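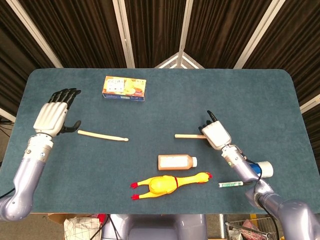
Table with the blue-gray felt top, rounded corners at the far side.

Drindura Felt Care Claims, README

What this is

A plain table of claims about looking after felt, collected from care labels, shop leaflets, forum posts and the backs of packets. Each row is one claim, where it came from, and what we could find to support it. Mostly we found very little. If you came looking for a list of tips that work, you will be disappointed, and you may want the notes column more than the claims themselves.

The collection was started by Tatiana Šindelář, who had been told three different things about steaming felt by three different shops. Angeliki Sarantis does the source checking and disagrees with Tatiana about a fair number of the ratings. Where they couldn't settle it, both ratings are kept.

Last revised March 10, 2021.

Files

claims.csv has the claims, 600 rows.
sources.csv has one row per leaflet, label, post or packet.
ratings.csv has the ratings, with initials.
dropped.txt lists claims we took out and why. Worth a look before you write to tell us we missed one.

Columns in claims.csv

claim_id: a number. Gaps are claims that were dropped. We don't renumber.
claim_text: the claim as printed, spelling mistakes included.
fibre: wool, blend, synthetic, unstated. "Unstated" is by far the most common value, and it should make you wonder about the rest of the row. Advice that doesn't say which fibre it means is hard to test and easy to sell.
use: table cover, hat, slipper, craft sheet, instrument, other.
action: brush, steam, wash, spot clean, store, repair, leave alone.
source_id: joins to sources.csv.
support: none, weak, fair, good.
notes: free text, sometimes grumpy.

How the ratings were made

"None" means the source gives a claim and no reason to believe it. "Weak" means somebody tried it once and wrote that down. "Fair" means more than one person tried it on a known fibre and said what happened. "Good" means there was a side by side trial with an untreated piece. Very few rows are "good", and we have doubts about some of those.

We did not run lab tests. Tatiana tried a handful of the cleaning claims on offcuts at her kitchen bench in August, and those rows carry the word "bench" in the notes. Treat them as one person's afternoon. The offcuts came from the same roll, so they say nothing about felt in general.

Things we are doubtful about

The Mokton leaflet. It turns up under several shop names with the wording barely changed. We first logged it as separate sources, which made its claims look widely agreed on. It is now one source. Other leaflets may be copies we haven't caught.

Brushing direction. Many sources say to brush "with the nap". Pressed felt doesn't have a nap in the way woven cloth does, and billiard cloth, where the advice seems to come from, is woven and only called felt out of habit. We've kept the claims, marked "wrong cloth?" in the notes. The question mark is Angeliki's. Tatiana would take it off.

Cedar and lavender. Plenty of confident claims about moths, nearly all rated "none". The smell is pleasant. We could not find anything on felt that went further than that.

The Bouvier method. A folded damp cloth and a cool iron, said to lift dents from table covers. Everyone who repeats it cites someone else who repeats it. Rated weak by AS and none by TS.

Colour loss. Claims that vinegar "sets" the dye should be ignored until someone names the dye.

Percentages. One packet promises to remove up to 100 per cent of stains, which on a plain reading includes zero. We recorded it as printed.

What the data can't tell you

It is a list of what people say, gathered from places that were easy to reach, mostly in English. A claim that appears often is a popular claim. Please don't count rows and report the winner as best practice. The Plaltby newsletter did this with an early copy and ended up recommending hot water for wool.

It also says very little about old or valuable pieces. If yours is either, ask a textile conservator and leave the file out of it.

Corrections

Send the claim_id, what you think is wrong, and where you got your information. "Everybody knows" is not a source. Photos of labels are welcome if both sides are shown. We do change ratings, though it can take a while, and the old value goes in the notes.

Known faults

Version 2 of ratings.csv has some initials swapped between the two raters. Blended fibres are lumped together whatever the mix. A few early sources were typed up from memory and are flagged "memory"; drop them if you're being strict. I would.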